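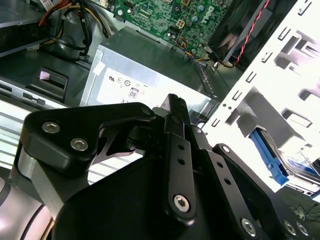 Zodwa Mokoena had done nine years on the bench at Covov before they asked her to do the same work with her hands somewhere else.

The somewhere else was a chair. It stood behind a yellow line at the back of the shop in Coren, with a screen in front of it and a pair of handles on swinging brackets. When she moved the right handle, the arm moved. When she squeezed, the gripper closed. Old desktop computers came down from receiving with their side panels already off, and her job was to take them apart slowly enough for the system to learn it.

The system was called Pace. She had thought that was the name of the man from Murka who installed it, and for most of the first day she called him Mr. Pace, and he let her.

"Don't try to be good," he told her that Tuesday. "Try to be the same."

"The same as what?"

"The same as you were last time."

She found out what he meant by lunch. On the bench she never did anything the same way twice. She would rock a drive a little, feel it hang up, and go around to the other side without thinking. If a cable was in the way she pushed it over with her little finger while the rest of her hand was busy. Now she had no little finger. She had two black jaws and a wrist that took a second to catch up with her.

The contract said 1000 good runs. A run began with the arm over the case and ended with the part in the tray. If she dropped the part, the run was bad. If she stopped for too long it was bad too, and there was a foot pedal to mark it so. She wore a groove in the sole of her shoe that first week.

The power supplies were easy. They were big and square and stayed where you left them. The drives were harder. They sat in blue plastic rails, and the plastic had to be squeezed in the right place before anything would slide. With fingers you could find the place in the dark. Through the handles you felt a sort of hum when the jaws touched something, and the hum was the same for plastic and steel.

So she learned to look. She had never looked much at the insides of these machines, though she must have opened thousands. She started to know where light fell on an edge when the jaw was just short of it and how the edge went dark when it touched.

Her sister asked on the phone what she did now.

"I show it," Zodwa said. "Then I show it again."

"And then it does your job."

"Then it does the drives."

"And what do you do?"

"Something else. The screws, I think. They haven't said."

Her sister was quiet, then talked about her roof for a while.

In November the heating in the shop went out, and Zodwa ran the handles in gloves with the fingertips cut off. The arm didn't mind the cold but the plastic did. It snapped if you hurried it. She had three bad runs in a row with the same blue frame, all with her coming in from the left, and after the third she took her hands off and sat on them.
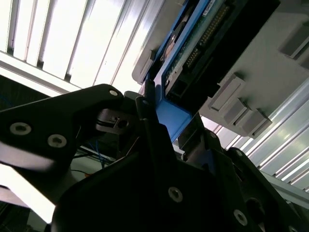

She tried it from underneath. She brought the tall finger up beside the corner that stuck out and let it rest there before she squeezed. It was how her uncle used to get the lid off a paint can, one finger set and waiting and the other doing the work. The hum came up through the handle. She counted to two, closed the jaws a little, waited, and closed them a little more.

The frame let go. She carried it to the tray and set it down and did not press the pedal.

She did it that way for the rest of the afternoon. At four the man from Murka came by with his coffee and stood behind the yellow line to watch.

"You're waiting," he said.

"Is that bad?"

"No. There's a pause, right before the grip. What's it for?"

She thought about it. "I'm making sure it's there."

"The camera can see it's there."

"Well, I can't," Zodwa said. "Not from here. I have to ask it."

He wrote something on his phone. She expected him to tell her to cut the pause, but he finished the coffee and went to look at the conveyor.

She reached 1000 on a Thursday morning, on a case that was so full of dust she could hardly find the drive. There was no bell or anything. The number on the screen turned green. She did one more by habit, and the pedal and the tray both worked as usual, and then she got up and went to find somebody to tell.

They trained it over the weekend. When she came back the chair had been pushed against the wall and the handles were folded up in their brackets. She put on her apron. The supervisor gave her a driver and a bin of screws to sort until they knew where she was going, and she took them to the end of the bench, where she could see the arm.

It was not very good. It went for the first drive and missed by the width of a pencil, backed off, and went again. On the second case it picked up a cable along with the rail and had to put both down. The man from Murka kept his thumb over the stop button and bent his knees each time the wrist turned.

On the fifth or sixth case it came in from underneath. The tall finger went up beside the corner of the blue plastic and stopped there. Nothing moved. The supervisor looked at the man from Murka.

"Is it stuck?" he said.

"Give it a second," said Zodwa, from the end of the bench.

The jaws closed a little — waited — and closed a little more. She went back to the screws. There were long ones and short ones and some with black heads, and she had been putting the black ones in the wrong bin.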